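## Route planning at Bosten: what changes for the survey crews

From Monday the Dristley depot stops sending two-person crews out to walk every delivery route before it is opened to the sidewalk robots. The first pass will be done in simulation, using the Rorkeo route tool, and crews will go out only for the stretches the tool cannot settle. The notes below are for survey, dispatch and the loading bay. Drivers are not affected.

Under the old arrangement a crew walked each route twice, once in the morning and once after dark, and filled in the kerb sheet by hand. The sheets were then typed up by dispatch. At the last count there were 572 route segments on file, and the backlog of segments waiting for a second walk stood at roughly 50. Most of the delay was in the typing.

In the new arrangement a segment is loaded into the simulator and a virtual robot is driven along it at walking pace. The operator marks each point where the robot slows, stops or picks a line that a person would not pick. Those points go on a short list, and the short list is what the crew takes out. Entries are made on a tablet and go straight to the segment record, so dispatch no longer types them.

Three survey staff have moved to the simulator desk after training on the Quaye test set, which is made up of general town settings and does not match any street we serve. It is used for learning the controls and for checking that two operators mark the same run in the same way. Open squares have given the most disagreement in marking. With no kerb to follow, the planner has a wide choice of line, and operators differ on how far from a shopfront it ought to keep. The working rule is now to mark any line that passes close to a doorway, and any line that changes side of a lamppost between runs.

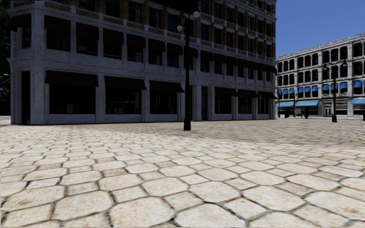
Paving joints are treated separately. The simulator gives the wheels a fixed grip value and does not model a loose or sunken slab, so surface faults remain a job for the crew on foot. The kerb sheet has been cut down to surface, slope and temporary obstructions.

Grades and pay bands stay as they are. Desk shifts run to the same hours as field shifts, with a screen break every hour, and operators rotate back to field work so that nobody loses their route knowledge. Evening walks will be rostered only where a short list asks for one.

Faults in the tool should be logged under "route sim" with the segment number and the time of the run. Old kerb sheets should be kept in the survey office until the segment has been signed off in the new record.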